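Notebook, alumni office, 23 February 2025

Today I continued with the address list of the Siltham graduates. The old file has 1121 names. I compared it with the printed yearbooks that Farah Manurung brought from the library, and 93 people are in the books but not in the file. Most of them are from the evening program. I think the evening students were kept in another register and this register was never joined with ours. I must ask the registrar.

Duplicates: 16 found until now. All are women who changed the family name after marriage and then registered again. I do not delete any of them. I keep both names in one row, with the older name in brackets, so a classmate who searches by the old name can still find her.

The chapter in Lirkport wants to hold its dinner together with the Latuheru chapter. Fikri Lumenta wrote the first invitation in January, but it gave no price for the guests, so people are waiting to answer. New text is in the shared folder, please read it before it goes out.
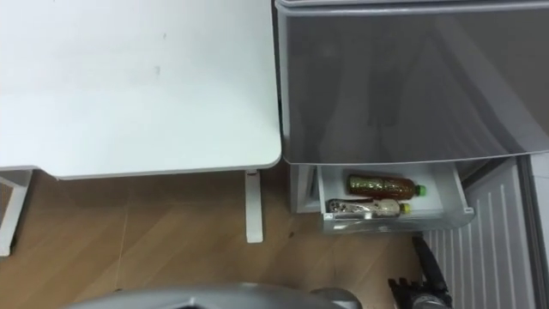
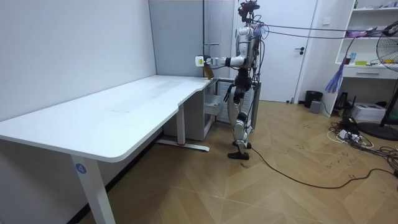
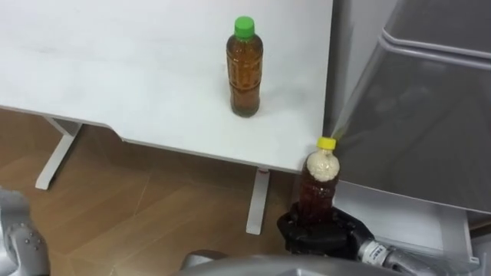
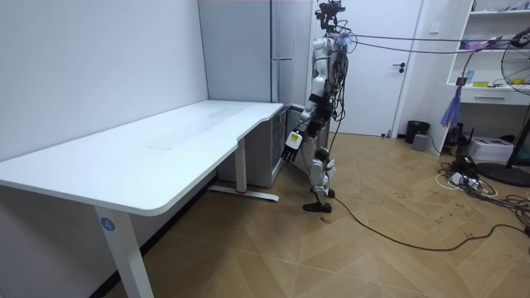
Prasert Nilsuwan answered in the afternoon that one dinner for two chapters is a mistake, the Latuheru people will have to travel at night and only the youngest will come. He would prefer a lunch, and he asked why the chapters were not consulted before the invitation was written. It is a fair question. I wrote back that the date is still open and the hour also.

Mentor scheme: 5 graduates offered to take a student. Bijan Akbari can only do it by phone. Two of the others did not write which field they work in, I sent them the short form again.

To do: registrar about the evening register. Price for guests. Ask Yoga Oei if the Rorura newsletter can print the list of missing names, or if we need permission from each person first.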